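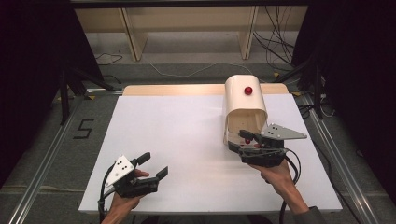

Jala drawer box and curved cover, second look
July, started 9.40

Olga Sarmiento asked me to write down what is still open on the small drawer box before Pikier gets the new drawings. I write it in the order I worked, so it jumps a little.

Cover first. It stands well on the white table, open side towards me, with a red ball on top and another one inside. I like the colour with the red. Cream white was the right decision, the colder white from Palacios looked like a bathroom part when we had it in the shop in spring. The curve has still one weak point in my opinion. It flexes when I press on the top with the thumb, and if somebody puts it in a shelf with books next to it, it will be pressed all the time. Olga thinks nobody will notice. I will ask for a wall 3 mm thick and then we compare.

The inside of the curve needs one more pass with the fine paper. I can feel a line with my finger if I go slowly.

Drawer box, 10.30
Empty weight 410 g on the kitchen scale. This is more than I expected, but Olga wants it so: when you pull a drawer with one hand, the box should stay where it is. I pulled the upper drawer many times this morning and the box moved only when I was rough with it.

The amber tint came out paler than on the sample from Ososeo. Against a dark background the open front is almost clear and you see only the edges and the knob. I don't mind it. For the shop photos we should put something light behind, or people will ask where the front is.

Knobs: the red ball is easy to hold, also for big fingers. The knob of the lower drawer sits to the right side and I first wanted to move it to the middle. After using it for one hour I am not so sure any more. With the right hand it is good. To do: give the box to somebody left-handed and say nothing before.

Feet: same ball shape as the knobs, and this is nice for the eye. But a ball touches the table only in one point. On the smooth table top there is no grip except the weight. I would try a small flat on the underside, so little that you don't see it from the front. Pikier must tell us what this costs.
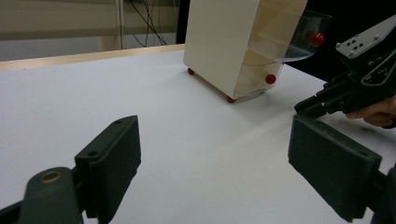 Jala box, upper drawer partly open, lower one closed.

Upper drawer has no stop yet. You can pull it out completely, and then everything inside goes on the floor (paper clips, I found some still under the bench at lunch). A small lip at the back is enough, I think. Sketch is in the green folder, page 60.

The closing sound is too dry. Olga put a strip of felt in the older sample and it was better, but the felt comes off in the corner. Look for a thinner one with stronger glue.

Endurance: 2000 times open and close for each drawer, as we did with the sewing box. Not started. It needs the stop first, so no sense to do it this week.

14.15 - Palacios called about the colour chips. They can send a warmer cream, but only with a full order. I said we keep the present one.

Still to ask Pikier:
wall of the cover
flat on the feet
lip for the upper drawer, and if the lower one gets the same

The box stays with me until the drawings are out. Please don't fill it with screws.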